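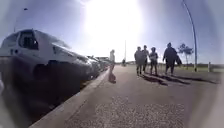 Why Do Streets Have Curbs?

A curb is the raised strip along the side of a road or path. Many curbs are made of concrete. Others are cut from stone. You probably step over one every day.

Curbs do several jobs. The first is to show where the cars go and where the people go. A driver who is parking can feel the wheel bump the curb and knows it is time to stop. People walking can see the edge and stay on their own side.

Curbs also move water. Most roads are a little higher in the middle, so rain runs down to the sides. The curb stops it there, and the water flows along until it reaches a drain.

The path or road next to the curb is often asphalt. Asphalt is made of small stones and sand held together with a sticky black material called bitumen. New asphalt is very dark. Sun and traffic wear away the top layer, so old asphalt looks gray and you can see the little stones in it. On a sunny afternoon in August it can reach 60 degrees Celsius - too hot for bare feet or a dog's paws.

Some curbs have a low part with a ramp. This is called a curb cut. Wheelchairs, strollers and bikes can roll over it without a bump.

Words to know

Asphalt: a hard mix of stones, sand and bitumen
Drain: an opening that carries rainwater away
Curb cut: a low place in a curb with a ramp

Written by Majdi Nassar for Tikel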